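4. Where the Table Goes: Surfaces and Sitting in the Hetimley Households

Everyone we interviewed owned a table, and almost everyone described it as the wrong one. 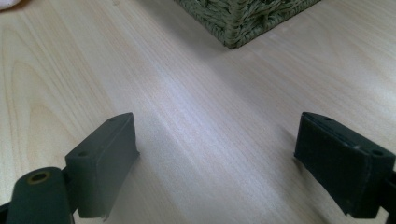 Figure 3. A tabletop in pale wood, the grain running on the diagonal.

4.1 The table as a standing grievance

The literature on domestic furniture tends to treat the table as a settled matter. It is bought, it is placed, and it is eaten at until somebody dies and the children argue over who has to take it. Our 46 households were less cooperative. When asked to name the item in the home they would most like to replace, 3 named a bed, 6 named a sofa, and the great majority named the table, often while leaning on it.

The complaints fell into recognizable families. The table was too big for the room, or it had been the right size for a previous room and had been moved out of loyalty. It had been inherited from an aunt with firm views on mahogany. It wobbled on one leg, and that leg was discussed with the weary affection other families keep for a difficult cousin. One respondent, a retired surveyor, told us that his table was two degrees off level and that he had known this every day for nineteen years. He had not fixed it. Asked why, he said that he had been meaning to.

We had expected, going in, that dissatisfaction would predict replacement. This was the working assumption of our first questionnaire, which we now keep in a drawer. Of the respondents who said they wanted a new table, very few had looked for one in the past year, and those who had looked came home with chairs.

4.2 Method, such as it was

Interviews took place in the home, at the table under discussion, and lasted between forty minutes and the whole of an afternoon. Severyn Yurchenko conducted the majority. Olesia Polishchuk conducted those in which the respondent had asked for somebody else after the first visit. We recorded 277 separate remarks about tables, a remark being any statement that could stand alone in a transcript and still be recognized as having a table in it. Two of us coded the remarks independently and then met to compare, a process that strained the project more than any other and that produced, in May, a rule to the effect that "this stupid thing" counts as a remark about a table when a table is present and is being struck.

Households were drawn from two neighborhoods. Hetimley is older, with narrow kitchens and front doors that open straight into somebody's dinner. Flandden was built later, on the theory that people would eat in a separate dining room. The people of Flandden have since filled that room with exercise equipment, boxes, a model railway, and in one case a second, better table that nobody was allowed to use.

We did not measure the tables. This was raised by an early reader as a weakness, and we accept it in the spirit in which it was offered. Respondents did give us dimensions, usually with their hands.

4.3 Uses by time of day

We asked each household to keep a diary for one week, noting what the table was used for in each of four periods. The diaries vary in quality. The best of them is a small masterpiece of observation kept by a twelve-year-old with a grudge against her brother. The worst says "table" twenty-eight times.

Breakfast was the least contested period. People ate standing up, or at the counter, or in the car, and the table held the mail. Between breakfast and midafternoon it held the mail and a laptop. In the late afternoon it went over to homework, and the mail was moved to a chair, where it was sat on. Dinner was eaten at the table in most homes on most nights, provided that enough of it could be cleared, and the diaries are frank about how much clearing was considered enough. A family of five in Hetimley reported dining for several months on what their diary calls "the good end."

Late evening was the period we had overlooked. A surprising share of respondents used the table after everyone else had gone to bed, and what they did there was private without being secret: bills, a crossword, a letter, toast. Several became quite warm on the subject. A woman who had complained about her table for most of an hour, covering its color, its legs, and the mother-in-law it came from, said that at eleven at night with the lamp on it was the best place in the house. She then returned to the legs.

Sunday broke the pattern everywhere. Tables that had been half buried all week were emptied, wiped, and in some homes pulled out from the wall, and people who had not sat on the wall side since the previous week found out what was down there.

4.4 The matter of the surface

Remarks about surface made up the largest single category, and they divide sharply along a line that we had not drawn in advance. Some households protect the surface. The others have given up.

Protecting households own coasters and know where they are. They use placemats under plates and, in extreme cases, a cloth under the placemats and a pad under the cloth, so that the wood itself is seen only by movers. Pale wood seems to bring this out in people. Respondents with light-colored tables could date individual marks to the year and attach a name to each, and the name was seldom their own. Lev Sirko proposed the term "attributed damage" for these marks. The term has its uses, though he has now proposed it at three conferences.

Households that had given up were, on the whole, better company. They wrote on their tables, cut things on them, and had long since stopped distinguishing between the finish and the history. One man ran his palm along a burn in the shape of a saucepan and told us it was from the night his daughter was born, which makes it difficult to recommend sanding.

Between the two groups is a short and painful transition. It begins with the first serious mark on a new table, and respondents described it in terms usually kept for cars. There is an initial period of rubbing. There follows a remedy found online, often mayonnaise. After the mayonnaise comes either a professional or peace. Tarmo Uibo, who refinished furniture before he took up sociology, reports that the professional is usually called in to deal with the mayonnaise.

4.5 Who sits where

Seating was fixed in nearly every household, and in nearly every household we were told that it was not. "We just sit anywhere," said a father of three in Flandden, and then asked our interviewer to move. The interviewer was moved twice more before the recording started.

Fixed seats were rarely assigned. They built up, in the manner of limescale. The person who cooked sat nearest the stove, and went on sitting there after somebody else took over the cooking. The smallest child sat where the high chair had been, in one instance at the age of thirty-four. Empty places were kept for people who had moved out, and two respondents kept one for someone who had died, a fact each of them mentioned once and then changed the subject. We did not code those remarks.

Guests disturb the system, and hosts handle this with a sentence that we recorded in some form in every home where guests were discussed at all: "Sit wherever you like, except there." The excepted seat was the wobbly chair in some homes and the host's own in others. In one it was the cat's.

4.6 Limits of the present section

The households were recruited through a notice at a public library, and people who answer notices about tables may differ from people who do not. Rostyslav Hrytsenko has suggested that our respondents had been waiting years to be asked. We have no comparison group of people without opinions on their tables, having failed to locate one.

A second limit concerns glass. Only a handful of homes had a glass-topped table, and their owners spoke so exclusively about fingerprints that no other theme could be drawn out of them. We have left them for separate treatment.

Finally, the study ends at the table's edge. Counters, desks, trays, and the tops of washing machines took over many of the duties described above, and at least one family ate for an entire winter on an ironing board set to its lowest height. They spoke well of it. Section 5 takes up the chairs.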